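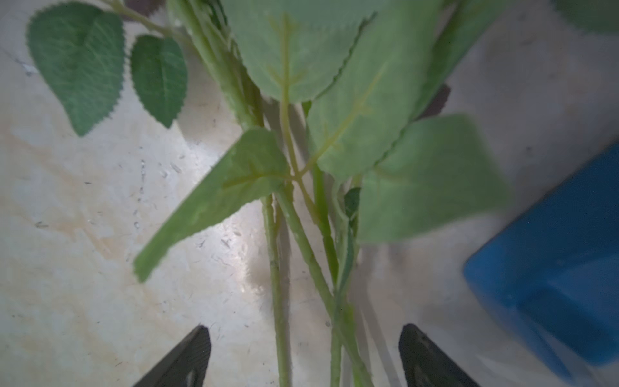

Moltholm, Jul 11, 2018

Flowers again! Fake ones, with the leaves that catch on everything. I did the morning on the controls and Gwion took over after lunch, and I'm writing this before I forget which of my complaints were about the arms and which were about me.

The task as we have it on the board: take hold of the bunch by the stems with one arm, steady the heads with the other, lift, put it in the yellow vase. It sounds like a thing you'd give a six-year-old. Through the handles it's miserable for the first hour and then quite fun. My trouble is always the approach to the stems. If I come straight down with the fingers open, one on each side, I get a clean grab, but only when the stems are lying more or less together, and they never stay together after a drop. So I'd started nudging them into line first with the side of a finger. Krešimir watched me do this and asked whether I wanted the robot to learn to nudge. I said sure, why not? He said fine, then do it every time or don't do it at all. Fair. I had been doing it whenever I felt like it, which is exactly the kind of demo that makes a mess of the training later.

New rule, then, starting with take 21: if the stems are spread, nudge once, then grab. If they're together, go straight in. Deirdre wants the rule in the written instructions too, so whoever drives next does the same thing. I still owe her that paragraph. (Me, not Gwion.)

The wrist view is what I drive by for the grab. Leaves get in the way a lot — the big ones sit up close and go soft, and you're steering by whatever bit of stem you can find between the fingers. Gwion says he ignores the wrist view until the last moment and looks at the table itself. I can't do that, I lose depth completely. We compared notes for a while and decided it doesn't matter as long as each of us is steady, but I'd like to know whether the model ends up preferring his takes or mine. Put our initials in the take names, please!! I've done mine back to the first one.

Other stuff:

Lag on the left handle is back. It's small, but you feel it on the lift, because the right arm starts up and the left one follows a moment later and the heads tip over. Restarting the Gullora box cleared it. Tegwen thinks it's the log buffer filling up; she has it set at 2000 now and will try a bigger number when we're not recording.

I tried the trick Delyth uses on the Tenotmont bench, where you rest your elbows on the desk and only move from the wrists. Much less shaky. My lifts were slower, but I dropped fewer, and I didn't have to shake my hands out between takes. I'd recommend it to anyone under Gwion's height. He has to fold himself in half.

Throwing out three of my early ones. In two I let go too soon and in the other I stopped to scratch my nose with the bunch hanging in the air, and the robot doesn't need to learn that.

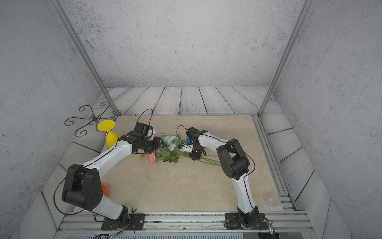
Do we keep a take where the grab misses and the driver tries again?
Keep it, as long as the second try works and the driver didn't stop in between. Mark it "retry" in the notes so Krešimir can pull those out if he wants a run without them. Takes that end in a miss go in the reject folder.

(Gwion asked me that at the desk and I'd given Tegwen a different answer back in April, so there it is in writing.)

Afternoon: Gwion drove, I reset. Resetting is its own little job. I've been turning the bunch between takes so the heads don't always point the same way, and swapping which flower ends up on top. I caught myself settling into a pattern with the turning, left, right, left, right, so I started rolling a die for it. Deirdre laughed at me, then asked to borrow the die.

We stopped at 22. I'd hoped for more, but the lag ate the time before lunch and I'd sooner have these than a pile of sloppy ones. Gwion's last few were lovely, very smooth on the handover to the vase. He brings the second arm in low and slides it up under the heads, and I want to copy that tomorrow and see if I can do it without knocking the vase.

For tomorrow: write Deirdre's paragraph. Ask Morris about spare finger pads and how long they take to ship. Check the left handle cold, before anyone has restarted anything, and write down what it does. Tegwen has the bench first, so I'm on after her.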